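Section 4: Teaching Your First Pick

By now the arm is bolted down, the Kevik gripper is on the wrist, and the controller has said hello to your computer. This section is where it starts to get fun! You will set up a work area, check the wrist camera, and teach the arm to pick up a hand tool and put it down somewhere else. Plan on a relaxed afternoon for your first try. The second tool goes much faster.

These steps apply to the Stesex bench arm with the two-finger Kevik gripper and the Nutuvbridge control software. If you have the older Antoniadis wrist plate, read the note after step 4 before you power up.

Before you start

You will need:
The arm, fully mounted as described in Section 2
The emergency stop, plugged in and within reach of your hand
A hand tool to practice with
A flat, steady work surface, clear of cups, cables and phones
The small hex key from the accessory bag

CAUTION: Keep hands, hair and sleeves out of the reach of the arm whenever the status light is green. The fingers close faster than you expect, and the tips are narrow.

CAUTION: Do not practice with knives, open blades or anything under spring tension. Save those for after you have read Section 9.

4.1 Checking the gripper

1. With the power off, slide each finger by hand from fully open to fully closed. The motion should be smooth and even on both sides. A little drag near the end is normal.

2. Look at the two finger tips from the front. They should meet at the same height. If one sits lower, loosen its screw by a quarter turn, nudge it into line and tighten again.

3. Wipe the inner faces of the fingers with a dry cloth. Skip the glass cleaner – it leaves a film that makes smooth handles slide.

4. Turn on the power and wait for the status light to go from blinking to steady. The gripper opens and closes once by itself.

Note: On the Antoniadis wrist plate the gripper cable runs on the outside of the wrist. Leave a loose loop the width of your hand, then clip it down. A tight cable will pull free the first time the wrist rolls over.

4.2 Checking the wrist camera

5. In Nutuvbridge, open Devices, then Wrist View. A live picture should come up within a few seconds.

6. Check that you can see both finger tips. They show up at the lower left and lower right of the view and should look close to a mirror image of each other. If only one is visible, the camera has turned in its mount. Loosen the ring, straighten it, and tighten it finger tight only.

7. Leave the focus alone for now. It is set for objects near the finger tips, so anything farther off will look a bit soft.

8. Look for glare. A bright streak across the table can hide the edge of a shiny tool. Moving a lamp to the side fixes this most of the time.

We really like working with a camera at the wrist. You see the job from where the fingers are, and once you get used to the odd angle it is hard to go back to squinting across the bench.

4.3 Teaching the pick

9. Put your tool on the work surface inside the reach circle you marked in Section 3. Leave a clear hand's width on every side.

10. Press Free Move on the controller. The arm goes light and you can guide it by the wrist. Hold the wrist itself, never the fingers.

11. Bring the gripper over the tool with the fingers open. Stop while there is still a clear gap below the tips, and press Save Point. Name it "above."

12. Turn the wrist until the fingers will close across the tool, one on each side. For long tools, this means the tool should run up and down in Wrist View, between the two fingers.

13. Lower the arm slowly until the tips are beside the part you want to grip. They must not touch the table. Press Save Point and name it "grip."

14. Press Close. Start at force level 2, which is gentle enough for most plastic and rubber handles. Go up one level if the tool slips.

15. Press Lift. The arm rises straight up. Watch the tool and wait a moment before you move on – if it is going to tip, it will usually tip now.

16. Guide the arm to the drop spot, lower it, save the point as "place," and press Open.

Note: Name your points right away. You will be glad you did when you have 12 of them in a list and three are called "new point."

4.4 Running it on its own

17. Put the tool back where it started. A strip of masking tape along one side helps you hit the same spot every time.

18. Set speed to Slow and press Run Once, with your other hand on the emergency stop.

19. If the run goes well, press Repeat. Stay with the arm for the first few rounds. Then try moving the tool a finger's width to one side and see how the grip copes. This is the best way to learn how much room for error your setup has, and it is good fun too.

CAUTION: Never reach in to straighten a tool during a run. Press Pause, wait for the light to turn yellow, then reach in.

4.5 If something goes wrong

The tool swings when lifted. You are gripping too far from the balance point. Teach "grip" again, closer to the heavy end.

The fingers scrape the table. Raise "grip" by one click and try again. Repeat until the sound stops.

One finger touches first and pushes the tool away. The gripper is off center. Go back to step 12 and line up again.

The gripper reports "No Object" while holding something. The tool is thinner than the sensor expects. Lower the Minimum Width setting under Gripper, Limits.

The grip gets worse over time. Clean the inner faces. The finger pads are rated for 3,000 picks and a spare pair is in the accessory bag.

4.6 A good second tool

Once a plain tool works, move on to one with two handles, such as pliers. They are a great next lesson for the Kevik gripper, as their shape changes along the whole length and the place you choose to grip matters a lot. Lay them flat and turn the wrist until they run up and down in Wrist View, handles toward the top and metal head toward the bottom, with a dark finger on either side as in the view at the end of this section. Colored grips like the black and orange ones there make the handles easy to tell from a light wood table, while the dull gray head takes a closer look. Check where the fingers will land before you press Close. Out on the spread handles there is a long gap in the middle, and squeezing there can make them shift, so for your first tries teach "grip" nearer the joint, where the two handles come together. Keep the force at level 2, save the points under a new name, and run it at Slow until you are happy with the lift. 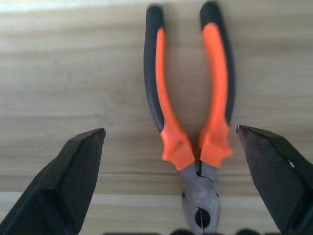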